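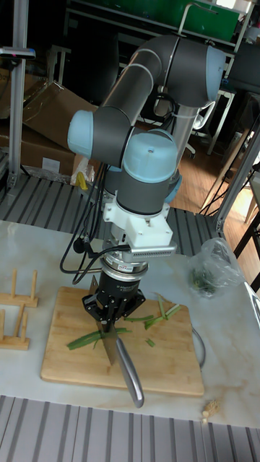 # Green onions, and the trouble with a rocking knife

I have been promising to write this up since August, so let me pour another coffee and get on with it. Our little cutting project (we call it Tamonow, please don't ask me to spell out what it stands for) finally has a result I'm happy to share!

The question was simple enough. If the arm is holding a kitchen knife in its gripper, should it follow a fixed path down to the board, or should it feel its way there and adjust as it goes? We ran 931 cuts on green onions, with the same arm and the same bamboo board, and switched between 2 controllers. The fixed path gave us clean separation on 68 percent of cuts. The force-guided one did better, and I'll give the full table in the write-up once Vojtěch Vávra has finished checking my arithmetic, bless him.

What surprised me most was where the fixed path failed. I had blamed the blade, but the misses bunched up toward the end of each stalk, where there's less onion to hold things still and the piece rolls away from the edge. Vojtěch suggested adding a small forward slide in the last 5 millimeters of the stroke, and I grumbled, and then I tried it, and he was right (he usually is).

Next I'd like to try leafy greens, which bend and fold in ways our contact model doesn't handle at all. If you've worked on anything similar, do write to me, I'd love to compare notes.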